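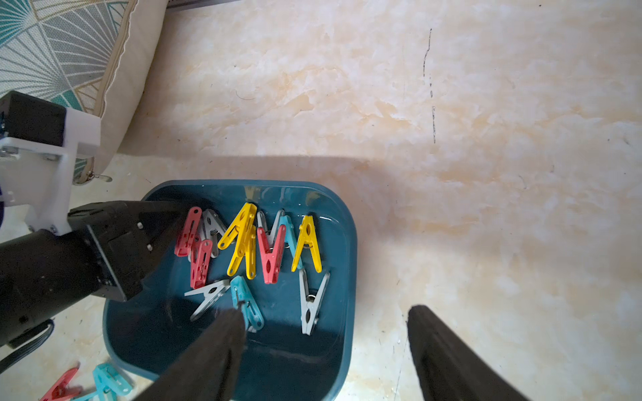 Clothespins in shallow water, two grippers over the work.

Home > Guidance > Two-arm benches > Posus code: questions we get

Search this site Enter a keyword Go

We use cookies to remember your settings. Accept Manage choices

What is the Posus code?
A set of good-practice rules for small two-arm benches that sort, pick and place household items. It runs to 14 clauses. Six of them are worth your time, and we'll say which.

Is it a legal standard?
No. You can print it, frame it and bolt it to the bench, and it will have the same legal force as a poster. Your local machine safety rules still apply. Be wary of any supplier who tells you otherwise.

Does following it make a bench safe?
It makes a bench tidier and easier to inspect. Anyone selling "Posus-safe" equipment should be asked what they tested and how. We asked Sinaga for their test notes and got a brochure.

Which clauses matter?
Clauses 2, 3, 5, 8, 9 and 12. They cover the stop button, arm speed, overlap between the two arms, liquids, cable routing and who may reach in. The rest is mostly about paperwork and the color of labels.

What does clause 8 say about water?
Water in a work container must be shallow, and nothing electrical may sit lower than the rim. Gripper tips may go in only if the maker says so in writing. "It's been fine so far" doesn't count as writing.

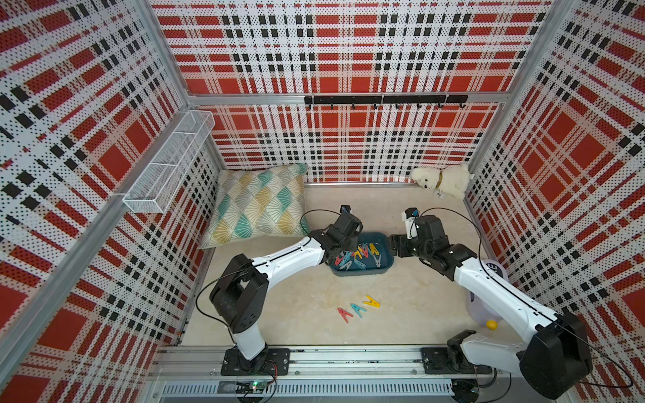 SAVSKA, March

Can both arms work over one container?
Yes, under clause 5, but one arm has to have priority and the software has to enforce it. With one gripper above the clothespins and the other just to the right of the tray, there isn't much room for a late decision. Ask to see the priority rule run at full speed. Demos tend to be slow.

Are walls on three sides enough?
For keeping parts in, probably. For keeping hands out, no. The code calls this an enclosure, and we think that word promises too much when a person can lean over the front rail.

What about cables?
Clause 9 wants them clear of the gripper through the full range of motion. A loop of slack at the wrist is allowed. Check it with the arm stretched out as well as parked.

Do soft items on the bench break the rules?
Pillows and plush toys aren't banned. They do have to be on the bench list, and they must stay out of the path of both arms.

Vulley says 3,000 cycles without a fault is a pass. Is it?
It's a number. The Vulley log we read had 3,219 cycles in it and no definition of a fault. If a dropped clothespin gets picked up and carried on with, is that a fault? Settle this before you start counting.

How often should we recheck?
Every 6 months, and after any change to the grippers, the software or the container. A new tub is a change, even if it's the same size.

Can we get a certificate?
Posus will sell you one. We wouldn't bother.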